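Ritside Shop Sets Aside a Table for Sorting Out Crowded Wallets

February 14, 2026

RITSIDE - A leather repair shop on Mill Street is giving over its back table two evenings a month to people whose wallets no longer close.

Gremitz, which mends bags, belts and shoes, began the sessions last fall after customers kept bringing in wallets with split seams. In most cases the stitching had given out along the fold, and in most cases the wallet had been carrying far more cards than it was made for. Samina Magsi, who runs the shop, started asking people to empty their wallets at the counter before she wrote up the repair ticket.

"They would take out library cards from towns they had moved away from, gift cards with nothing on them, hotel keys," Magsi said. "Then they would stand there going through it all, and there would be a line to the door. I thought we should find them somewhere to sit."

The sessions are free. Visitors get a place at the table, a tray, a pair of heavy scissors and as much time as they want until the shop closes. Holders with clear sleeves are on sale for those who would like one, at $18 for the small size and $40 for the large leather one. Magsi said plenty of people go home with the same wallet they came in with, only thinner.
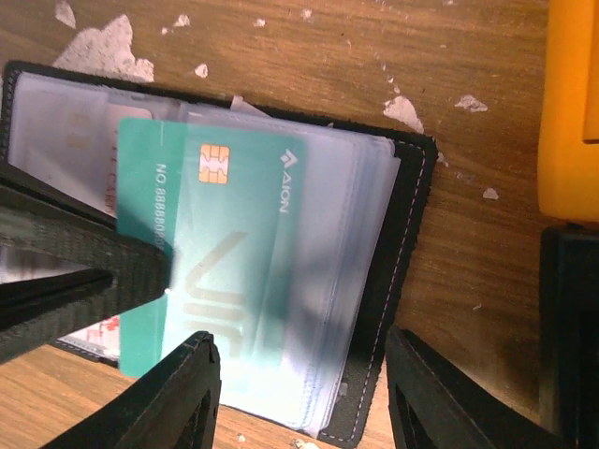
An open card holder, with a teal payment card among its clear sleeves.

The sleeve type of holder has become the usual choice at the table. It opens like a small photo album, and each card can be seen without being pulled out. The covers are black with a line of pale stitching close to the edge, and the sleeves are clear plastic, stacked many deep.

Magsi recommends putting payment cards together, followed by anything that has to be shown at a door or a desk, such as a membership or an insurance card. Store cards go at the back. Paper slips are the main problem, she said. A receipt slid in beside a card will stay there for years, and the print on it can come off on the plastic.

"Put the receipts in an envelope at home," she said. "If you must keep one with the card, fold it once and let it stick out of the top so you remember it's there."

She also asks people not to force two cards into a single sleeve. The plastic stretches and the sleeve stops gripping, and after that a single card will slide out of it whenever the holder is turned over. Raised numbers make it worse, although fewer cards have them than used to.

Dale and other towns nearby have had drop-off boxes for old plastic cards for a few years, but Ritside has none. Cards handed in at the table go to Drotano, a recycling firm outside town that takes mixed plastic. The firm asks that payment cards be cut through the chip and the stripe first and that the pieces be mixed up before they are bagged. The first session produced more than 80 cards for the bag. The most recent one brought 17 people to the shop, the best turnout so far, and chairs had to be borrowed from Mosoti, the coffee shop next door.

Anyone unsure whether an account is closed is told to keep the card and call the bank the next day. Magsi will not look at a card number or phone a bank on a customer's behalf. A sign to that effect is taped to the wall by the table, and she points it out to each new visitor.

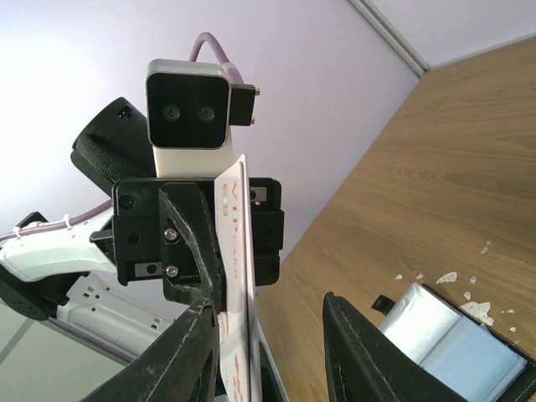
Membership and guest cards take up the most time. People tend to know which bank cards they use, but they are slow to give up a card that once got them into something. Gym passes, festival passes and cards from clubs that have since shut their doors are often set to one side and then put back in the pile to keep.

Ellen, a retired bus driver who came to the last session and asked that only her first name be used, spent most of an hour on hers. She had a season pass for a swimming pool that was filled in, and a discount card for a carpet store.

"I don't have carpet anymore," she said. She kept the pool pass and cut up the other one.

For cards that are being kept for the memory, Magsi suggests a second holder or a drawer. She said a card left at the back of a wallet gets bent along with everything else, and the printing wears off where it rubs. Cards printed in strong colors on white show this sooner than dark ones do.

The shop has also been giving short lessons in care at the same table. A leather cover can be wiped with a cloth that has been wrung out well, then left open to dry away from a heater. Leather cream should be used sparingly and kept off the sleeves, where it leaves a film that is hard to remove. The sleeves can be wiped with plain water. Alcohol wipes turn some kinds of plastic cloudy, and Magsi advises against them.

Snaps are another common complaint. A snap that has gone slack can often be tightened at the bench in a few minutes while the owner waits. If the strap around it has torn, the strap needs to be replaced, and the shop keeps the holder for a week. Magsi said straps usually tear when a holder has been overfilled and then pulled shut every day.

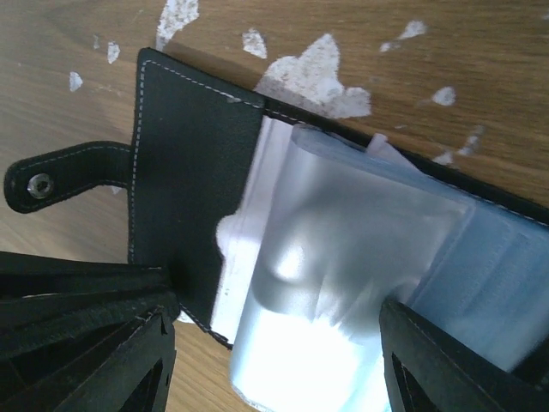 New holders present a different difficulty. The sleeves arrive pressed flat and may cling to one another, and people who are in a hurry to load them can crease the plastic at the fold. Magsi tells buyers to open the holder all the way, fan the sleeves with a thumb, and leave it lying open on a table overnight before putting anything in. Creases that are already there will soften with use but seldom go away.

Filling from the middle out helps the cover close evenly. With all the cards on one side the holder sits crooked, and the strap has to be pulled at an angle to reach the snap. She would sooner see a few sleeves left empty at each end.

Some visitors have asked whether the sleeves protect cards from being read by a scanner. The plain plastic ones do not, and the shop does not sell a lined version. Magsi said she has tried a couple of samples and found them too stiff for a holder of that size, though she is still looking.

The back room at Gremitz is small, with a single window onto the alley. Magsi plans to clear a second work surface before May, when the shop's busy season for sandal repairs begins and the bench is in use until late. If the space cannot be found, the sessions will move to Mosoti for the summer. The owners there have offered the long table by the kitchen after the lunch trade is done.

Sewing lessons may follow. Several people at the last session asked to be shown how to restitch a seam along the edge of a cover, and Magsi has ordered waxed thread in gray and white along with a box of blunt needles. There would be a small charge for materials, which has not been set.

The sorting sessions run from 5 p.m. until closing at 8 p.m. No booking is needed for one or two people, but larger groups are asked to call ahead. Visitors should bring their own glasses if they use them for reading, as the print on the backs of cards is small and the lamp at the table is not very bright. Dates for the next two months are posted in the shop window and on the board inside Mosoti.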